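Chapter 4
Soft Things Are Hard

I used to tell my students that a robot would be folding their shirts before they graduated. That was 20 years ago, and Kanako Ishida, who sat in the front row, still teases me about it every February.

So let's talk about laundry! Pick up a mug and it stays a mug. Pick up a shirt by one corner and you've got a new shape, and a slightly different one every time you try.
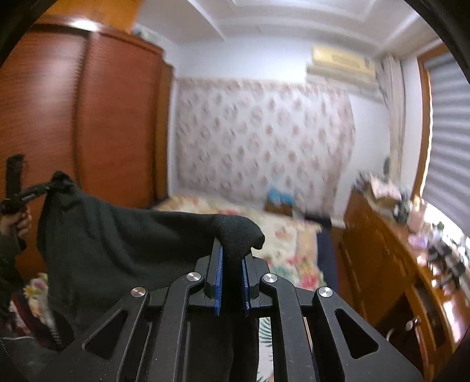
Two hands help a lot, of course. One holds, the other hunts for the next corner, and you do this half asleep. A machine has to work out where the edge went – and dark cloth on dark cloth is miserable for it.

Can it be done yet? Sort of. In this chapter we'll start with a single towel, move on to sleeves (my least favorite), and then look at why 50 good folds in the lab tell you so little about a stranger's bedroom.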